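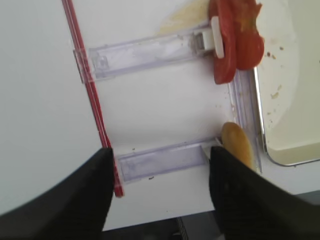
Three months was all it was ever supposed to be, Diệp Diệp told us, and by the time of the interview the unit in Fumbridge had been rented for almost four years. We heard versions of this so often that it changed the way we read the lease records, and it is the reason this section starts with what renters planned before turning to what they did.

Figure 4. Two overlapping tomato slices and a clear plastic frame on a white surface.

4.2 Planned and actual length of stay

The lease file covers 3,510 leases at storage facilities in Brindville, Ramadham and Fumbridge. Of these, 2,396 had ended by the close of the study window, so for well over half of the file we have a true move-out date and don't have to guess at one. That is a wonderful thing to have! Earlier work on small-unit storage has mostly had to lean on monthly occupancy, and occupancy can stay perfectly flat while the people behind the doors change completely.

Renters at all three towns fill in an intake card when they sign, and the card asks how long they expect to stay. We mailed a short survey to former renters and matched 303 completed replies to their cards. Then we invited those who had said yes to a follow-up to talk with us by phone, and 101 of them did. The calls were meant to run ten minutes. Many ran close to an hour (people love to talk about what they put in storage, and why), and we let them.

The gap between plan and stay is large in every unit size, but it doesn't grow evenly. Renters of the smallest units came closest to their own estimate. In the middle sizes the gap opens up quickly, and then - this was the part we enjoyed most - it narrows again in the largest units. The phone calls help here. A large unit usually went with a house sale or a shop closing, events with a date attached, and the rent was big enough that someone in the household kept bringing it up. The middle sizes held furniture from a parent's home, a crib, boxes from a job that had ended. These had no date attached to them at all.

Payment method matters too. Renters on automatic payment stayed longer past their planned date than renters who paid at the office window, and the difference holds when unit size and town are both taken into account. We don't read this as simple forgetting. Several renters on automatic payment could tell us their rent to the dollar. What they lacked was a moment in the month when the question came up - walking into the office with a check was that moment, and a few people described deciding to leave while they stood in line.

Season has a smaller effect than we expected. Move-outs rise in June in Brindville and Ramadham, where snow clearing is the office's main winter expense and the outer rows can be slow to reach. In Fumbridge, which has indoor hallways and a freight elevator, the year is nearly level. We would love to see this tested somewhere warm.

One caution about the intake card. Amber Declercq, in comments on an early draft, pointed out that a person signing a lease at the counter may write down a short stay simply to feel better about the cost. The card would then measure hope as much as intention. We went back to the interview notes with this in mind and found renters of both kinds, so the planned dates in the next section are treated as lower bounds. Leases with a blank card are kept in the move-out counts and left out of the gap measure.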